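Apuntes de la asignatura Software para Robots Manipuladores
Tema 7: Tareas con dos brazos y objetos deformables
Profesor: Samuele Pagano
Última revisión: 7 de julio de 2021

7.1 De dónde partimos

En el tema anterior hemos visto el planificador de Cedon con objetos rígidos: una caja, un cilindro, una pieza con su modelo CAD. El estado del objeto era una pose, es decir, seis números, y todo el software se apoyaba en esta comodidad. En este tema la quitamos. Una bolsa de plástico no tiene una pose en el sentido útil de la palabra. Tiene una forma, y la forma cambia cuando la tocamos, cuando el brazo pasa cerca y a veces con el aire que ella misma lleva dentro.

El ejercicio que usamos durante todo el tema es preparar un cubo de basura con su bolsa. Los alumnos que hicieron la práctica en noviembre ya lo conocen con el nombre interno, Marinho. Les pido que lean igualmente la sección 7.3, porque la máquina de estados ha cambiado.

7.2 Arquitectura del software

El sistema tiene cuatro procesos, que se comunican por mensajes:

Percepción. Recibe la imagen de la cámara de la cabeza y produce máscaras por clase (bolsa, borde de recipiente, suelo, pared, otros). Trabaja a 10 Hz.

Estimador de estado. Toma las máscaras y construye una descripción reducida de la bolsa: contorno, puntos candidatos de agarre y una variable discreta que llamamos «fase del material» (plegada, colgada, agarrada con una mano, agarrada con dos manos, colocada).

Planificador. Elige la siguiente acción según la fase y pide una trayectoria para uno o para los dos brazos.

Control. Ejecuta la trayectoria a 200 Hz, con impedancia en el espacio cartesiano. Es el único proceso que tiene permiso de escribir en los motores.

Esta última regla parece evidente, pero cada año encuentro un grupo que manda una orden a la pinza desde el proceso de percepción «para ir más rápido». No lo hagan. Cuando los dos procesos escriben al mismo tiempo, el registro deja de tener sentido y no se puede reconstruir qué pasó.

7.3 La máquina de estados

Los estados son: BUSCAR, APROXIMAR, AGARRAR_IZQ, AGARRAR_DER, ABRIR, COLOCAR, VERIFICAR y RECUPERAR. Desde cualquier estado se puede pasar a RECUPERAR; desde RECUPERAR solamente se vuelve a BUSCAR. En la versión anterior se podía volver directamente a AGARRAR_IZQ, y esto producía un bucle cuando la bolsa se había caído.

El estado que merece más atención es ABRIR. Las dos pinzas tienen sujeta la bolsa por lados opuestos y el planificador debe separar las manos sin que el material se escape. Llamamos d a la distancia entre las dos pinzas y d_max a la anchura estimada de la boca. La consigna es aumentar d hasta una fracción de d_max, con una velocidad limitada, y vigilar al mismo tiempo la fuerza en la dirección que une las dos manos.

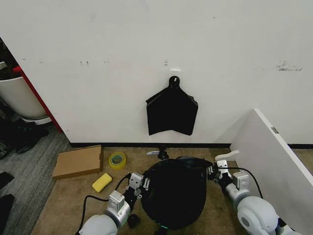

Si la fuerza sube antes de llegar a la consigna, hay dos explicaciones posibles: d_max estaba mal estimada, o una de las pinzas ha cogido dos capas de plástico en lugar de una. El estimador no puede distinguir los dos casos solo con la fuerza. Por esto añadimos una prueba sencilla: las manos se acercan 2 cm, se espera a que el contorno se estabilice y se compara el contorno nuevo con el anterior. Cuando hay dos capas, la parte superior casi no cambia de forma. Es una heurística, y como tal la tienen que tratar en el informe.

7.4 Coordinación de los dos brazos

Hay dos maneras de escribir el control de los brazos en esta tarea.

a) Maestro y esclavo. Un brazo sigue la trayectoria y el otro mantiene una relación relativa con el primero. Es fácil de programar y fácil de depurar. El problema es que un error de seguimiento del maestro se transmite entero al esclavo.

b) Coordenadas absolutas y relativas. Se define un sistema de referencia en el punto medio entre las dos pinzas (movimiento absoluto) y un vector entre ellas (movimiento relativo). La apertura de la bolsa depende del vector relativo y el transporte depende del punto medio. Las dos consignas se pueden ajustar por separado, y esto es muy cómodo para la bolsa: se baja el punto medio mientras d permanece constante.

En la práctica usaremos b). La biblioteca Delov ya contiene la conversión; ustedes escriben solamente las consignas y las ganancias. Atención con los signos: en Delov el vector relativo va de la mano izquierda a la derecha, y en los apuntes del tema 5 iba al revés — no he tenido tiempo de corregir aquel tema.

7.5 Percepción del plástico negro

El plástico negro y fino es un material ingrato. Los brillos rompen la máscara en trozos, los pliegues producen bordes falsos, y los sensores de profundidad activos devuelven pocos puntos válidos. Nuestra experiencia es que conviene segmentar en color y utilizar la profundidad solo en los objetos de alrededor, que sirven de referencia.

Un caso especial son las partes delgadas que cuelgan de la bolsa. En la máscara ocupan pocos píxeles y el filtro morfológico de la versión básica las borra. Si se quitan, el planificador cree que el espacio debajo de la bolsa está libre, y además se pierde un posible punto de agarre. En la versión de este curso el filtro conserva los componentes alargados cuando están conectados con la máscara principal.

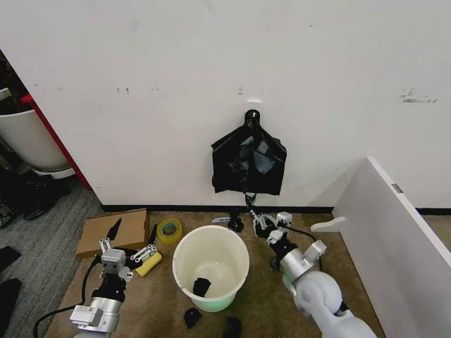
Figura 7.2. La pinza derecha avanza hacia la tira oscura que cuelga de la bolsa; la izquierda está abierta.

Otra dificultad es confundir objetos pequeños y oscuros con un trozo de la bolsa. El criterio de conexión ayuda, pero no resuelve todo: un objeto negro detrás de la bolsa, en la misma línea de visión, queda unido a ella en la imagen. Para estos casos se compara la máscara desde dos posiciones de la cabeza. Un punto que se desplaza de forma distinta que sus vecinos se descarta.

7.6 Verificación y registro

El estado VERIFICAR no pregunta si la trayectoria ha terminado. Pregunta si el mundo está como queríamos. Para la bolsa en el cubo, la condición es que el borde del recipiente esté cubierto por material de la clase «bolsa» en una proporción mínima, que cada grupo debe fijar y justificar.

Cada ejecución guarda las máscaras, las transiciones de estado, las fuerzas y la posición de las pinzas, todo con la misma base de tiempo. El visor Flornora lee estos archivos directamente. Recomiendo abrir el registro también cuando la ejecución ha salido bien; muchas veces se ve allí un agarre que ha funcionado por poco.

7.7 Trabajo para la práctica

Completar la función elegir_agarre(), que recibe el contorno y devuelve un punto para cada mano. Debe rechazar los pares de puntos que obligan a cruzar los brazos.

Escribir la transición de ABRIR a RECUPERAR con un umbral de fuerza y un tiempo máximo. Explicar en el informe cómo se eligieron los dos valores.

Entregar el registro de una ejecución fallida, comentado con el visor. Un fallo bien explicado tiene la misma nota que una ejecución correcta.

Lectura previa para el tema 8: el capítulo de la guía de Delov sobre restricciones relativas, sin la parte de las singularidades, que veremos en clase.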